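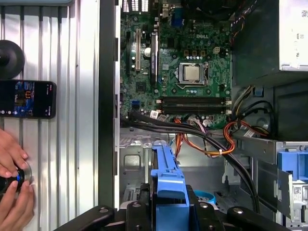 Station 2. Dell tower on its side, cooler off, processor still in the socket. Gripper's view.

Open day at Pavliuk, the teardown hall
posted by Đức Mạc

Quick gallery from the December open day, typing this on the train so excuse the mess. Went up with two people from our repair shop to see how Pavliuk is getting on with robot disassembly of old office PCs. Doors at 10, packed by 10:30. Coffee ran out early. Good day anyway.

Only one picture up so far – the rest are still on my other card. Notes below are in the order we walked.

Station 1, intake
Pallets come in, towers get a tag, tag goes into Memby (their tracking software). 1,234 machines logged since the line opened, according to the board by the door. Staff were happy to let people try the scanner. I was slow at it.

Station 2, open case work
The one everybody crowded around, and the one in the picture. Memory slots empty, both of them. Cables are the hard part, they told us. Look at the two thick black SATA leads running across the case, with the orange and red wires woven in, and then the power supply bundle coming down to meet them. A person just pushes that stuff aside. The arm has to be taught each bit. Blue plastic drive bracket right by the jaws there. I asked about bent latches and got a long answer, didn't write it all down.

Phone on the left has circuitry up on its screen.

Station 3, sorting
Boards one way, power supplies another, drives into a locked cage. Bultevia takes the boards from here. Not much automation yet, mostly people and bins. They want a second arm by summer.

Station 4, the talk
Standing room. 50 chairs and way more people than that. Slides were from Peltonska, who did the gripper training with them. They said 330 practice runs on desktop cases before they let visitors anywhere near it. Laptops are next – glue, tiny screws, good luck to them. Somebody asked about cost per machine and teh speaker said to email him.

Parking is around the back, use the side gate, the front one was shut. Wear closed shoes or they hand you the rubber covers.

More pics when I find the card reader.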